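Rorkside Home Help
Boards > Desk and paper > Storage

Best way to store A5 notebooks and loose sheets in an open plastic box?

Posted by tallboy_drawers
Nov 30, 2023

I have been clearing out the back bedroom and have got as far as the paper. There is a lot of it. I have been keeping notebooks since I was at college, mostly plain ones from the market, and tucked in with them are loose sheets: lists, printed forms, recipes, a few letters, instructions for things I may or may not still own.

Up to now it has all been in two cardboard boxes under the bed. One of them got damp in July when the window was left open and the bottom layer went wavy, so I want to move to plastic. I bought four open boxes without lids, the sort with sloping sides, thinking they would sit on a shelf and I could just reach in.

The trouble is that the slope wastes space. Notebooks laid flat at the bottom fit well enough, but further up there is a gap all round and the pile slides about. The loose sheets work their way down the side and get creased. I have tried putting the sheets at the bottom and the notebooks on top, but then I have to lift everything out to find one page.

The shelf is 70 cm wide, so I can't go much bigger on the boxes. I would like to use what I have if possible. Do people lay notebooks flat or stand them up? And what do you do with the single sheets?

3 replies

Posted by marl_and_clay

I went through the same thing with the paperwork from my allotment, and I have ended up laying everything flat. Standing notebooks up is fine in a box with straight sides, but in a sloping one they lean outwards and the covers bend after a few months. Softback ones are the worst for this.

What I do is put the notebook in first, cover up, pushed down so it sits level on the base. Any sheets that belong with that notebook go straight on top of it. Then the next notebook, then its sheets. Each notebook acts as a tray for its own paper and you don't get one big heap of singles at the bottom. Press down near the bottom edge of the notebook as you put it in, otherwise it rides up the slope and everything above it is crooked.

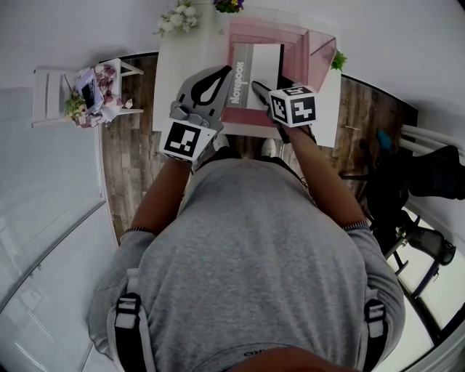
Notebook flat on the base, loose sheet on top.

Don't fill it to the rim. I stop about two thirds of the way up. Past that point the gap you describe gets wide enough for paper to slip down, and the boxes get heavy as well. If you have more than that, start another box.

If you can see through your boxes at all, put a slip of paper inside against the front with the dates on. I used sticky labels on the outside the first time and they peeled off within the year.

One thing I would say about your damp problem is that plastic will keep water off the bottom but it won't do anything about damp air, and with no lid you are relying on the room. Keep them off the floor and away from the window wall. A sheet of card laid over the top keeps the dust out.

Posted by Pennyfold

get lids

Posted by oldfiler

I'd agree with laying them flat but I would not leave the sheets loose, even with the method above. They are all right while the box sits still, but the first time you carry it to another room they shift.

Go to a stationer's and get plain card folders in A5, or A4 ones if most of your sheets are full size. I use Drilach ones, which are thin, but any make will do. One folder per notebook. Write the same thing on the folder as you have on the notebook. If the sheets are A4 and the notebooks are A5, fold the sheet once with the print facing outwards so you can see what it is without opening it.

Before you buy anything, though, go through the loose stuff. When I did mine I had 1,110 sheets, and I only know that because I was scanning them and the scanner keeps a count. I kept 14 folders' worth and put the rest out for recycling. Instructions for appliances are nearly always online now. Recipes I copied into a single book over a winter. Letters I kept.

For the sheets that went wavy, put them between two clean pieces of blotting paper under something heavy and leave them for a week. Make sure they are dry through first. They won't go back completely but they will lie flatter, and that matters if you are stacking things on top.

Reply from tallboy_drawers

Thank you all. I have done one box the way marl_and_clay says and it is sitting level so far. Will get some folders at the weekend for the letters. Pennyfold, they don't sell lids for these, I did look.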